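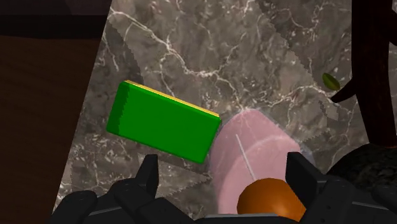 Green block on a gray marble countertop. Computer rendering.

GRINAU INSTITUTE PUBLISHES STUDY OF LOCAL FEES AND HOUSEHOLD DEBT IN MOSTICO

Report finds that charges introduced to replace lost state grants have become a lasting source of arrears for renters and small employers

FOR IMMEDIATE RELEASE

GRINAU – The Grinau Institute for Regional Economics today released "Paying at the Counter: Local Charges and Household Debt in Mostico," the result of a two-year study of how towns and districts in the Mostico region have raised money following the reduction of state operating grants. The report examines charges for water, waste collection, school transportation, building permits, and the use of public facilities, and traces what happens to households and small businesses that fall behind on them.

The study draws on the published budgets of 50 local governments, on interviews with members of 1,102 households, and on 3,517 payment records supplied by participating local governments with names and addresses removed. It was carried out by the Institute's Public Finance Program with funding from the Grewal Foundation.

The state grant formula for Mostico was revised as part of a wider budget agreement intended to reduce public borrowing. Under the agreement, local governments were required to balance their operating budgets each year and were given broader authority to set their own charges. Property tax rates remained subject to a state limit. The report concludes that this combination led most local governments to look first to flat charges, which are the same for every account regardless of income or property value.

"A flat charge is simple to adopt and simple to bill, and a local government facing a deadline will choose it," said Arnel Saludo, director of the Public Finance Program and lead author of the report. "Our concern is with what follows. A household that misses one quarter is charged a penalty, the penalty is added to the next bill, and the balance grows faster than the household can reduce it. The local government then carries a debt on its books that it is unlikely to collect."

Principal Findings

Local charges now make up a larger share of operating revenue than property tax in most of the local governments studied. Before the grant formula was revised, this was true only in a small number of resort districts on the coast. The change took place within three budget cycles and has not been reversed, even where state grants were later partly restored.

Renters are more likely than owners to be in arrears. In much of Mostico, water and waste accounts are held in the name of the tenant, and unpaid balances may prevent a tenant from opening a new account after a move. Several households interviewed for the study reported that they had stayed in housing they considered unsuitable in order to avoid settling an old balance before a new account could be opened.

Penalty schedules differ widely between neighboring districts. Some local governments charge a single late fee. Others add interest each month, and a few add both. The report found no connection between the severity of the penalty and the share of bills paid on time. Districts with the highest penalties had, on the whole, the oldest unpaid balances.

Small employers face a separate set of difficulties. Permit and inspection charges are generally due in full at the start of the year, when revenue in the region's retail and hospitality trades is at its lowest. Business owners described borrowing at commercial rates to meet these payments and carrying the loans into the summer season.

Local governments rarely measure the cost of collection. Few of the budgets reviewed listed the staff time, postage, court fees, and contractor commissions associated with unpaid charges. Where these costs could be reconstructed, they often took up a substantial part of the money recovered.

Use of Outside Collection Firms

One chapter of the report is devoted to the use of private firms to bill and collect local charges. The largest contractor in the region, Botix, manages accounts for a number of the local governments included in the study. The report notes that contracts of this kind have allowed smaller districts to offer online payment and evening telephone service that they could not have provided with their own staff.

The chapter also raises questions about how such contracts are written. In most of the agreements reviewed, the contractor's commission is calculated on the total amount recovered, including penalties. The authors recommend that commissions be calculated on the original charge alone, and that contracts specify the point at which an account must be returned to the local government for review. Botix was given an opportunity to comment on the chapter before publication, and its response is printed in full as an appendix.

"We do not take the position that these services must be performed by public employees," Saludo said. "We do take the position that a resident who cannot pay should be able to speak to someone with the authority to change the terms. Under many of the present contracts, that person is difficult to find."

Recommendations

The report makes 6 recommendations to the state legislature and to local governments in Mostico.

1. The state should permit local governments to set income-based reductions for water and waste charges, and should allow eligibility to be confirmed through existing benefit records.

2. Penalties on unpaid local charges should be subject to a single state limit, expressed as a share of the original charge.

3. Unpaid balances from a previous address should not prevent a tenant from opening a water or waste account.

4. Local governments should allow permit and inspection charges to be paid in quarterly installments without interest.

5. Each annual budget should include a statement of the amount spent on collection and the amount recovered.

6. The state limit on property tax rates should be reviewed, with particular attention to second homes and vacant commercial property.

The authors estimate that the first four measures could be adopted without an increase in state spending. The fifth would require a modest amount of additional staff work in the first year. The sixth is presented as a matter for legislative study, and the report does not propose a specific rate.

Scope and Limits of the Study

Household interviews were conducted in person and by telephone, in the language chosen by the respondent. Households were selected from both urban and rural districts. The authors caution that people living in temporary housing are likely to be underrepresented, as are seasonal workers who were absent from the region during the interview period. The payment records cover only those local governments that agreed to take part, and the report does not attempt to estimate total arrears for the region as a whole.

The study does not assess whether the original budget agreement achieved its aims with respect to public borrowing. That question will be addressed in a separate paper by the Institute, now in preparation, which will compare Mostico with regions where grants were reduced more gradually.

Public Briefing

The Institute will hold a public briefing on the report on Tuesday at 10 a.m. in the lecture hall of its Grinau offices. Arnel Saludo will present the principal findings and take questions. Members of the press are asked to register in advance with the Institute's communications office. The briefing is open to the public without charge, and seating is limited. A recording will be placed on the Institute's website later in the week.

A second session, intended for finance officers and elected members of local governments, will be held in May. It will include a working discussion of model contract language and a sample collection-cost statement for use in annual budgets. Invitations will be sent by the Public Finance Program.

Availability

The full report, a short summary, and the interview questionnaire are available from the Grinau Institute's website and may be reproduced for noncommercial purposes with credit to the Institute. Printed copies may be requested from the communications office. Budget tables for each local government in the study are available in spreadsheet form.

About the Grinau Institute for Regional Economics

The Grinau Institute for Regional Economics is an independent, nonprofit research organization that studies public finance, employment, and housing. It does not endorse candidates for office. The views expressed in its publications are those of the authors and do not necessarily reflect those of its funders.

About the Grewal Foundation

The Grewal Foundation supports research on household finances and access to public services. The Foundation had no part in the design of the study or in the preparation of its findings.

Media Contact

Communications Office
Grinau Institute for Regional Economics

###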